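The Wedatville Communications Authority will begin enforcing its revised billing rules in November, its director of consumer affairs confirmed in an interview at the Authority's offices on Thu 14 August.

The rules require every licensed operator to show call, message and data charges separately on each bill. They follow a review of 64 complaints, most of them about charges for services that customers said they had not requested.

"An operator must be able to show when the customer agreed to a charge," the director said. "Where it cannot, the money is to be returned."

Two operators, Braltenon and Sanside, have submitted their new bill layouts for approval. The director declined to comment on either. 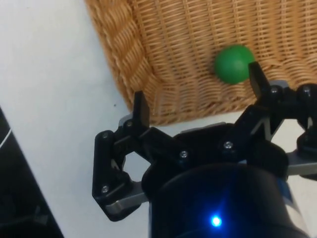
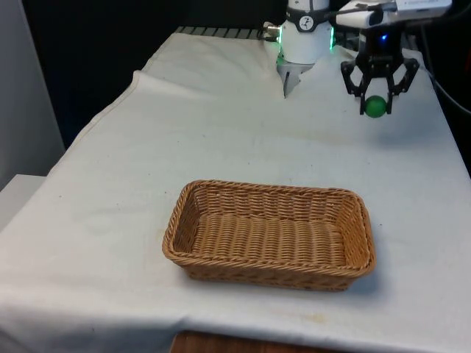
Asked whether smaller firms would be given more time, the director said that the date applied to all licence holders. "We wrote to them in the spring, and we have answered their questions since. I do not expect to move the date."

The Authority will also take over the telephone advice line now run by Kazemi under contract. Calls will remain free of charge, and the number will not change.

On penalties, the director said that a first breach would normally lead to a written warning. Repeated breaches may be referred to the licensing board, whose decisions are published on the Authority's notice page.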